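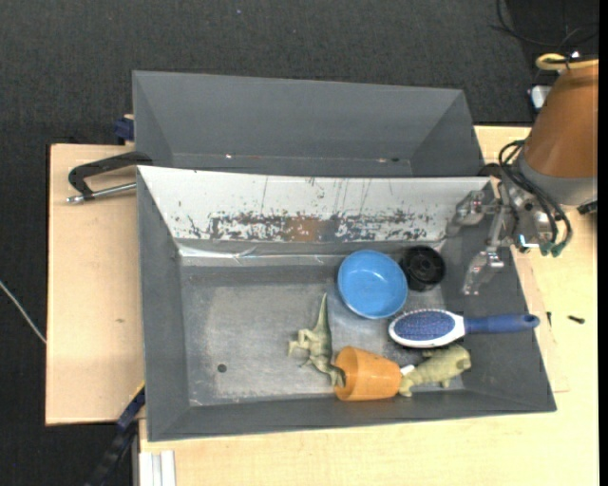
4. Wear Records and Replacement Decisions

4.1 What the sites wrote down

The two sites in this study, Bralville and Clokden, both sort returned household goods for resale. They use the same kinds of containers and the same condition form, which was drawn up by Anselmo Cusi when the reuse program began. The form asks for a container number, a general grade, and a short note. It has no separate line for paint or coating damage. A worker who notices such damage has to put it in the note or leave it out.

We collected 317 completed forms from the sites' paper folders. Forms without a container number were kept if the note could be read, as our interest was in the wording and not in the history of any single container. Forms with a grade but no note were treated as a separate group. They were more common at Clokden, where the form is filled in at the end of the shift, than at Bralville, where it is filled in at the sorting station.

The notes are short. Many consist of a single word, such as "scuffed," "chipped," or "old." Longer notes usually concern a problem that got in the way of work: a handle that pinched, a rim that caught on a glove, a lid that would not sit flat. Surface wear inside a container was mentioned less often than damage on the rim or handles, and when it was mentioned the location was often missing. "Paint coming off" could mean a small chip near the top or a bare strip along the bottom of a wall. The grade did not settle the matter. The same phrase appeared next to "good," "fair," and "poor."

Figure 3 shows the kind of surface for which a one-word note says too little. Most of the visible damage on the white panel is in its lower half, where dark gray shows through a band of chipped and scraped paint. There is also a rusty brown patch near the middle of the band. Under the present form, "chipped," "scraped," and "rusty" would each be an acceptable note on a surface like this, and a later reader would have no way to tell that they referred to the same area.

4.2 How the words were used

To see how far the wording varied, we asked 41 workers to grade a set of sample surfaces and to write a note for each. The samples were flat painted plates prepared for the purpose by Archie Dalgleish. They were handed out in mixed order, and workers were told to use whatever terms they would use on a normal shift. No list of terms was provided. Workers could handle the plates and turn them toward the light, and there was no time limit.

Agreement was good at the two ends of the scale. Plates with a sound finish were graded "good" at both sites with few exceptions, and plates that had lost most of their paint were graded "poor." The middle of the scale was less settled. Workers at Bralville tended to grade by the size of the bare area. Workers at Clokden paid more attention to whether the remaining paint lifted under a fingernail, and would mark down a plate with a small chip if the edge of the chip felt loose.

Both habits make sense in their own setting. Bralville sorts mainly crockery and glass, which is wrapped before it goes into a container, so a loose flake is a minor nuisance. Clokden handles table linen and curtains, and a flake of paint on a pale fabric means the piece has to be brushed or washed again. The difference only becomes a problem when the forms are pooled, as they are for the yearly replacement order.

The word "worn" deserves separate mention. Experienced workers used it for a surface that had become thin or dull without breaking. Newer workers used it for almost anything, including deep scratches and bare metal. The form gives no guidance here, and the training sheet uses "worn" in both senses on the same page.

"Stained" was also used in more than one way. Some workers kept it for marks that would not wash off. Others wrote it for any brown or yellow area, whether it sat on top of the paint or came from under it. A stain on top of the paint calls for cleaning, while rust calls for scraping and recoating, so this is a case where the choice of word decides what happens next.

4.3 From note to decision

Replacement decisions at both sites are made by the stock office, which works from the grade and reads the note only when the grade is "fair." A container graded "poor" is taken out of use, and one graded "good" goes back without further comment. In practice this means that the note matters most for the group in which the wording is least consistent.

We went through the "fair" forms with the stock office staff and asked what they would need to know in order to decide without walking to the shelf. Their answers were modest. They wanted to know where the damage was, whether the bare material was exposed, and whether anything was loose. They did not ask for measurements. One clerk at Clokden said that a measurement would be ignored because "you would still have to go and look."

Repainting was considered at both sites but is rarely done. The Astarine coating used at Bralville needs a dry room and a day of rest between coats, and the only suitable room is also used for furniture. Clokden sends its repainting out to a shop on MacRitchie Road and waits until there is enough work to fill a van. In both places a container that could be recoated may stay on the shelf for months with the same grade and the same note, and is sometimes graded again by a second worker who has not seen the first form.

These repeat forms were useful to us. Where the second note gave a location, it was usually possible to match it with the first. Where it did not, we could not say whether the damage had grown, whether a new area had been noticed, or whether the second worker had simply chosen a different word. We therefore make no claim about the rate of wear at either site. The forms were not designed to support one.

4.4 A revised form

On the basis of these results we drew up a revised form with 3 required lines in place of the single note: location, exposure, and looseness. Location is chosen from a simple outline of the container, on which the worker marks the affected wall or base and shades the part concerned. Exposure is answered yes or no. Looseness is tested with a gloved thumb and is also answered yes or no. A free line is kept at the bottom, as several workers said they would otherwise write in the margin.

The revised form was tried at Bralville in October. Workers found the outline easy to use, although some shaded the whole wall when the damage covered only part of it. The yes or no answers were filled in on nearly every form. The free line was often left blank, even by workers who had asked for it. Time spent on the form was a concern for the shift leads, who had allowed 10 seconds per container under the old arrangement. They accepted the longer form on the condition that it be used only for containers graded "fair."

Clokden has not yet adopted the form. Its stock office would like the looseness test to come first, in line with how its workers already grade, and would prefer a larger outline that can be read from a photocopy. Both changes can be made without affecting how the answers are compared across sites. The training sheet will need to be rewritten in either case, beginning with the two uses of "worn."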